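# About Pleltelus

Pleltelus is an oral history workshop based in Brultmont. We record long interviews with people who lived through floods, storms, plant closings and other events that changed a town, and we keep the recordings where the public can hear them. Yuzhen Song started the work in a spare room at the Ranitz branch library with one recorder and a list of 10 names. The archive now holds 3026 recordings.

## What we record

Most of our interviews come from the river neighborhoods between Brultmont and Ninh. We talk with chaplains, nurses, bus drivers, school cooks, shop owners and anyone else who was there and is willing to sit down with us. A session usually runs two hours. Some people come back for a second or third one.

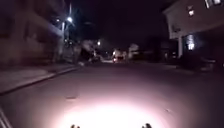

We don't work from a fixed set of questions. The interviewer reads up on the event beforehand, asks the person where they were living at the time, and goes from there. If someone wants to stop, we stop. Each speaker gets a copy of the recording and a typed transcript, and can ask us to close any part of it for up to 30 years.

## Who we are

Yuzhen Song directs the workshop and still does many of the interviews herself. She worked in local radio before this.

Yaqin Fang runs the archive. She checks transcripts against the audio, writes the index entries, and answers requests from researchers and families. If you have written to us looking for a relative's interview, you have probably heard back from her.

Four part-time interviewers work with us during the year, and we take on two student transcribers each June.

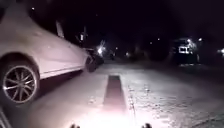 ## Using the archive

Anyone can listen at the Ranitz branch during library hours. Headphones are at the desk. Open transcripts can be read online, and we have put up 1000 of them so far. The rest are going up as Yaqin finishes the indexing, starting with the oldest tapes.

Teachers can borrow a set of short clips with a printed guide. The clips run five to eight minutes and are grouped by neighborhood.
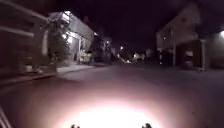

## Giving an interview

You don't need to have been in the news or to remember every date. Call or write to the workshop and tell us which event you want to talk about and where you lived then. We can meet at the library, at our office in Brultmont, or at your home. Evening sessions start at 6:30. Old letters and photographs are welcome; we scan them while you wait and hand them back the same day.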